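3.2 Household tableware and the reuse market in Wodbridge

Secondhand tableware has received less study than clothing or furniture, although it passes through the same shops. Our survey covered 746 households in Wodbridge, of which 200 had bought used plates, bowls or serving dishes in the past year. Buyers were asked where they shopped, what they paid and whether they were trying to match pieces they already owned. The survey closed in October, before the holiday trade began.

Most buyers were not looking for full sets. They wanted a single piece to replace a broken one, or a large dish for guests. Miranda's earlier work on the Andrade street market found the same pattern and linked it to the way sets are split up when a home is cleared. Serving pieces tend to survive longer than dinner plates, as they are used less often, and they reach the shops without the rest of the pattern.
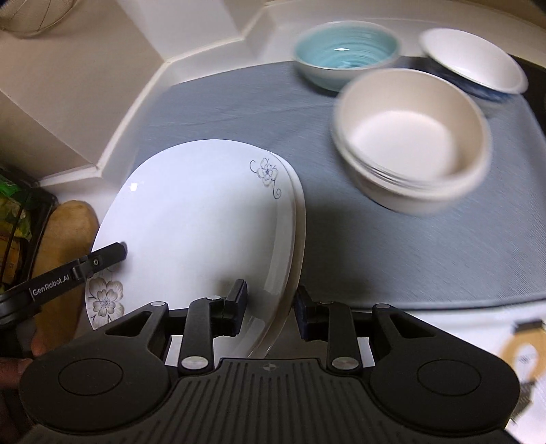 Figure 4. White oval platter with a blue-gray floral motif; behind it, a plate with a flower pattern in pale brown and gray.

Price was a weak guide to what people chose. Buyers who already owned floral china accepted a different floral pattern if the background color was close, and several told us that a mixed table no longer looked careless to them. Plain white ware sold faster than patterned ware in all the shops we visited, but patterned pieces were more likely to be bought as gifts.

Sellers priced by size and condition. Chips on the rim lowered the price more than wear on the surface. Only the Zosemow shop priced by maker, and its staff used a printed list last revised 15 years ago. Simone Miranda, who coded the shop interviews, noted that sellers often could not name the pattern of a piece and relied on customers to identify it.

Two limits should be kept in mind. The survey did not cover online sales, and the shop records list each sale by shelf category, so a platter and a dinner plate may appear under the same heading. We return to the second problem in Section 4.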